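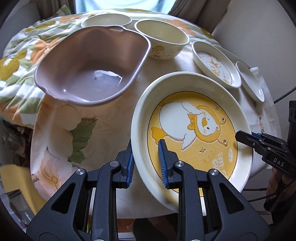
Est-ce qu'une table basse chauffante coûte moins cher en hiver qu'un radiateur électrique dans le salon ?

Une table chauffante dépense beaucoup moins si on reste assis plusieurs heures à la même place, mais elle ne remplace pas le chauffage de la pièce.

Forum Habiter petit > Chauffage et énergie > Table chauffante ou convecteur, mon bilan

lampe_du_soir
Publié le 2 juillet 2020

Bonjour à tous,

Le français n'est pas ma langue maternelle, je vous prie donc de m'excuser si le vocabulaire technique est quelquefois imprécis. La question ci-dessus m'a été posée deux fois dans un autre sujet et je préfère répondre ici avec mes chiffres.

Nous louons un appartement ancien à Ostolside, au premier étage, avec des fenêtres en bois qui ferment mal. Dans le salon il y a un convecteur de 2000 watts, de marque Stolora, posé par l'agence Poirier avant notre arrivée. L'hiver d'avant, nous l'avons utilisé tous les soirs, et le logement entier a consommé 1615 kWh pour la saison. Cet hiver, nous avons mangé et lu à une table basse avec une résistance sous le plateau et une couverture par-dessus. Le total a été de 1340 kWh.

La différence me paraît intéressante, même si elle ne change pas la vie. Je compte toute l'électricité du logement, donc aussi le four et la machine à laver.

pignon_sur_cour
Merci pour le retour. Mais comparer deux hivers sans regarder la température dehors, ça ne prouve pas grand-chose. Cet hiver a été très doux chez moi, j'ai baissé ma facture sans rien acheter du tout.

lampe_du_soir
Votre remarque est juste. Je n'ai pas noté les températures extérieures, et je le regrette. Je peux seulement dire que le convecteur est resté éteint presque tous les soirs jusqu'au mois de mars, ce qui n'était pas possible auparavant.

Pour ceux qui veulent essayer, la couverture est à mon avis plus importante que la résistance. Il faut qu'elle descende jusqu'au sol de tous les côtés, sinon l'air chaud s'en va par les coins. Une couverture matelassée convient mieux qu'un plaid, parce qu'elle garde un certain poids et ne glisse pas quand on se lève.
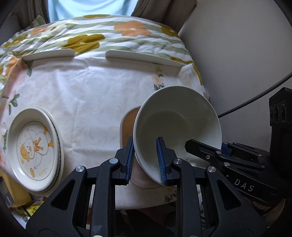
Il convient aussi de mettre quelque chose d'épais par terre. Nous avions d'abord un tapis mince et on sentait le froid du carrelage dans les jambes – c'était désagréable après une demi-heure. Avec un second tapis dessous, le problème a disparu. Pour le lavage, je vous conseille de vérifier que votre machine accepte le volume. La nôtre ne l'accepte pas et je vais à la laverie.

mme_thermostat
Je ne suis pas du tout convaincue. J'ai eu une table comme cela pendant mes études à Bernbridge. On a les pieds brûlants et le nez gelé, et dès qu'on va chercher un verre d'eau on se rend compte que la cuisine est à température de cave. Et surtout, une pièce jamais chauffée prend l'humidité. Chez nous le papier peint s'est décollé derrière l'armoire.

pignon_sur_cour
+1 pour l'humidité. C'est le vrai coût, et on ne le voit pas sur le compteur.

lampe_du_soir
Je suis d'accord pour l'humidité, je n'ai pas bien expliqué ce point. Nous chauffons le salon le matin, une petite heure, et ensuite nous ouvrons les fenêtres cinq minutes. Nous n'avons pas eu de moisissure, sauf un peu dans la salle de bains, où il y en avait déjà.

Pour le nez gelé, je porte un gilet. Mon épouse pense comme mme_thermostat.

radis_noir
Est-ce que quelqu'un sait si le propriétaire peut s'opposer à ce genre d'appareil ? Je suis aussi chez Poirier et mon bail parle de « chauffage d'appoint interdit » sans donner plus de détails.

mme_thermostat
Chez moi la clause visait les poêles à pétrole. Demandez par écrit.

lampe_du_soir
Mon bail ne contient pas cette phrase, je ne peux donc pas vous renseigner. Si vous recevez une réponse de l'agence, pourriez-vous la recopier dans ce sujet ?

radis_noir
D'accord, j'envoie le courrier demain.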